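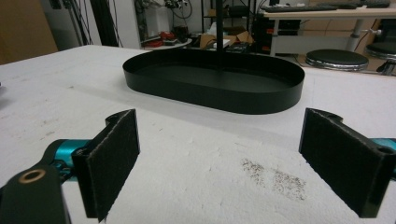 Small jewellery and hair things need a home, and I have tried many homes for them. This page is a little gallery of my stand, the kind with an oval tray at the foot and a pole going up from the back of it. I bought it in September and I use it every day, first for necklaces and later also for keys and watch straps. The tray is black and flat inside with a low straight rim, and it stands on a white top. White is a strict colour. It shows every crumb, and there is a patch of fine dark specks in front of the tray, with some grey smudges further out. I had a black lacquered shelf before, and on that one I could go a month without seeing what was lying there.

My way of cleaning such a surface is simple. I take the dry brush first and sweep the specks to one side, then onto a piece of paper. If you start with a damp cloth, the fine dark dust becomes a grey line and goes into the little pits, and then you need much more patience. For rough or foam-like tops I also avoid the kitchen sponge with the green side. The soft brush from Starketti is good for this work, and a clean paintbrush is equally good.

About the stand itself I can say the following. The model is called Noto and the shop where I found it is Voß, a small household shop with a narrow staircase and a very large choice of hooks. They had the same stand in a round version too. I took the oval one, as it needs less depth and leaves more room in front for sorting. I measured my place at home before buying, and it was well that I did so. The pole is thin and does not take much light away, but it is tall, so please look up and check what hangs above your table.

What goes on the bar: long chains at the ends, short ones in the middle. I leave one peg free between two chains when they are very fine, so they do not catch each other.
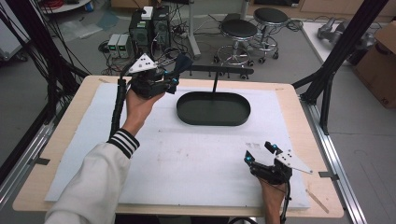
What goes in the tray: rings, ear studs, the watch at night. I do not put coins there. The tray has a raised rim, so small round things stay inside when somebody pushes the table, but a heavy load of coins makes a scratching noise that I do not like.

If the stand is placed on a loose board, fix the board first. Small strips of black tape at the sides are enough for this. Tape of 30 millimetres is a comfortable width, and it can be taken away again if you pull slowly and flat. On a light wooden table I would test one corner before, especially when the wood is oiled.

For the knots in thin chains I lay the chain flat on the white board and open the knot with two needles. Good light is half of the work. In the evening I use a lamp with the Nisora bulb, which gives a white light and does not make silver look yellow.

I am often asked if the pegs are strong enough for handbags. I would say no. A bundle of scarves was already too much for mine, it began to lean to the front. For heavier things a hook in the wall is better.

The next gallery will be about drawers and the small boxes inside them.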